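Skarnareo Windows & Doors
Pre-handover checklist, with comments

Job no. 2206, ground floor and stairwell
Checked by: Wing-yan Hung
Fitted by: Hüsnü Toprak and Seidu Essien
Date: December 5, 2022

1. Frames plumb and square: PASS
Lovely work on the bay! I measured both diagonals on every opening and the worst was 2 mm out, on the kitchen side.

2. Fixings and packers: PASS
All tight. Hüsnü put an extra packer under the hinge side of the patio door, and I wish everybody did that.

3. Safety glass marks: PASS
Stamp readable on the door panes, both sidelights and the low pane on the stairs.

4. Opening restrictors, upper stair window: PASS WITH COMMENT
Set to 100 mm and they hold well when pushed. The release on the left one is stiff – a drop of oil, please, then try it again with the key. 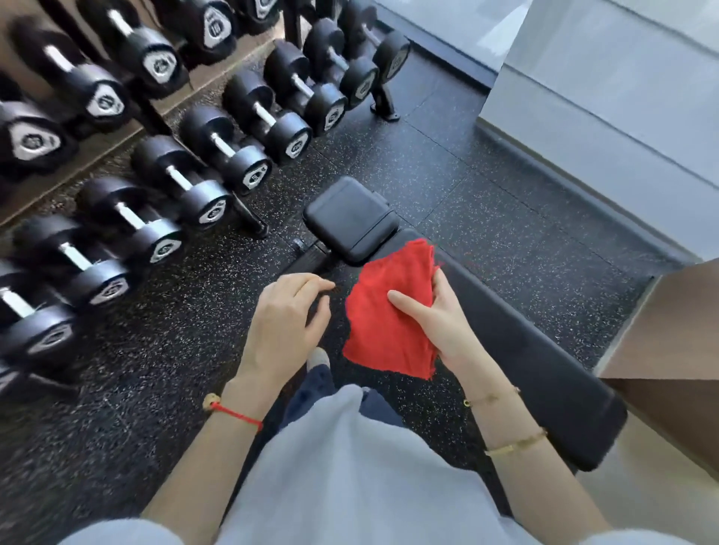
5. Locks and handles: PASS WITH COMMENT
The multipoint on the back door is a Plurken and it throws beautifully, all the hooks going home together. Keys are tagged except for the laundry window. Seidu has the tags in the van.

6. Escape window, rear bedroom: PASS
Opens wide and stays put. I climbed through it myself (yes, in boots).

7. Seals and drainage: FAIL, easy fix
Sealant has skinned over one drain slot under the slider. Cut it clear and pour a cup of water down the track before you leave. Everything else drained fast, great to see.

8. Threshold: PASS
Low, even, no lip to catch a toe. Marjatta Kallio, the owner, wheeled her cart over it several times and was delighted.

9. Trim and clean-up: PASS WITH COMMENT
Film still on the outside of two sashes. Peel it before the sun bakes it on.

Still open: items 4, 5, 7 and 9. Send me a note when they're done and I'll come back for the slider. Copy to Barış Tuncer at the Baysal office.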